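The Losdale bathroom, nearly there
Posted 7/3/24

Well, the tub is in! The bathroom has finally stopped looking like a building site (well, once I've sorted the towels out). We started ripping the old suite out in January and I have been washing in a very small shower ever since, so forgive me if I get a bit carried away about a bath.

I went back and forth for ages between a fitted one and a freestanding one. Everybody warned me about cleaning round the back of a freestanding tub, and they've got a point, but I'd seen the oval one in the Wunari showroom and that was that, really. It was £806 with delivery, which was more than I'd meant to spend, so the taps had to come out of next month's money. 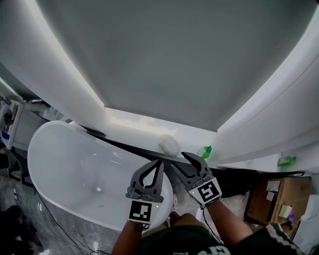

The tiles were the other big decision. I took home 14 samples, lined them up along the landing and kept changing my mind every time the light changed. Grey marble pattern won in the end. I did look at a plain cream from Ouazzani as well, and it was lovely, but it would have shown every single hair. With all the white in there I wanted something a bit darker underfoot, and I'm so pleased I stuck to my guns.

Then there's the ledge at the back, my favourite bit! In the old bathroom everything lived on the side of the bath and fell in if you so much as sneezed. Now there's a proper place for the pump bottle and the big fluffy white pouf. I like green bottles against the white, so I may have to become one of those people who buys shampoo by colour.

Still to do: finish unpacking, go through the white shelf unit (half of what's on it can go, I'm sure) and get a blind up. Tondden do one that's 44 inches wide and should fit, if I've measured properly this time. I'll add the blind and the towels to the gallery when they're up.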